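Stotthorpe Funeral Notices: Transcribed Obituaries and Memorial Entries

Data card, second release

Summary

The collection holds 800 death notices and obituaries transcribed from the parish newsletter and the printed service sheets kept at the Stotthorpe reading room. It is intended for family historians and for students of local history. Luzius Hauser and Qianru Lei prepared the transcriptions; Ruoxi Wei maintains the index.

Contents

notices.csv — one row for each notice
people.csv — the deceased and the relatives named
places.csv — churches, chapels, burial grounds and crematoria
CHANGES — corrections made between releases

Fields in notices.csv

notice_id: a number that is never reused
surname, forenames: as printed, including errors
known_as: any familiar name given in the notice
age: in years; left blank where the notice gives none
service_place: a key into places.csv
text: the full wording, with line breaks removed

Transcription practice

Spelling and capitals follow the printed page. Maiden names stay in brackets where the printer set them so. Words that could not be read are marked [illegible], and 37 notices contain at least one such mark. Requests about flowers or donations are kept as part of the text.

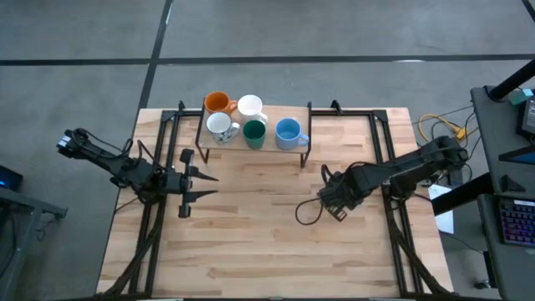
Notices naming more than one deceased person are entered once in notices.csv and linked to each person in people.csv. There are 14 of these. Where a later notice corrects an earlier one, both are kept — the later entry carries the earlier notice_id in the field "corrects".

Privacy

Street addresses and telephone numbers have been removed. Relatives may ask for an entry to be withheld by writing to Gordon Boychuk at the reading room. Requests received by 4th October are reflected in the present release.

Known gaps

The June newsletters are incomplete, and service sheets from the Ranau Road chapel have not yet been transcribed.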